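Got a flyer with my card statement. Spend 500 at any Gavalas store between now and the end of May, pay with the Worent card, and you get "a chance to win." I read the back of it so you don't have to. Thread.

First thing. The 500 has to be on a single receipt. The front of the flyer says "spend 500 and win." The back, in type the size of an ant, says "in one transaction." So if you buy your groceries every week like a normal person, you could put twice that on the card and have zero entries.

Second. Gift cards don't count, phone top-ups don't count, and anything already marked down doesn't count. Have you been inside a Gavalas lately? Half the store is marked down. The other half is waiting its turn.

You also have to register the receipt. Paying with the card doesn't enter you. You go to a site run by an outfit called Datovico, type in the receipt number, your birthday, your cell number and your household income "range." What does my income have to do with a drawing for a blender?

I went through the Datovico privacy page. They can share your details with "selected partners." The partners are not listed. I wrote and asked who they are and got an automatic reply thanking me for my interest in the promotion.

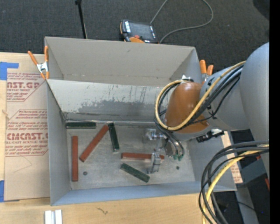

Now the drawing itself. The rules say winners are picked "at random by electronic means" and that's the entire explanation. No word on who runs it, who watches, or whether a person with six entries gets six shots or gets folded into one. 

The prizes. There are three grand prizes, and they are described as "a Kikus kitchen package valued at up to." Up to! Up to covers everything from a full set of pans down to a spatula. I asked at the customer desk what's in the package and they told me it was on the website. The website says ask in store.

Then there are three "runner-up experiences." An experience turns out to be a voucher for Gavalas, which you have to use within the same month you get it, on full-price items. See my second post.

Somebody will say it's free to enter so why complain. It's free if you were going to spend the 500 anyway. I wasn't. I caught myself in the aisle adding a second set of towels to get over the line, and I'm the guy writing this thread.

And if you carry a balance, go look at the rate on that Worent card before you chase a blender with it. It's on page two of your statement, under the big smiling family.

A few of you asked about last year's winners. I looked. There's a page called "Our Happy Winners" and it has a banner, a Worent logo and no winners on it. Maybe they're shy. I sent a message asking for the list and I'll post whatever comes back.

If you've won anything from one of these, tell me what it was and how long it took to show up. I mean won it yourself, please, not your cousin's neighbor.

Meanwhile the towels are going back. The return desk says a refund cancels the entry, and that part of the rules they knew by heart.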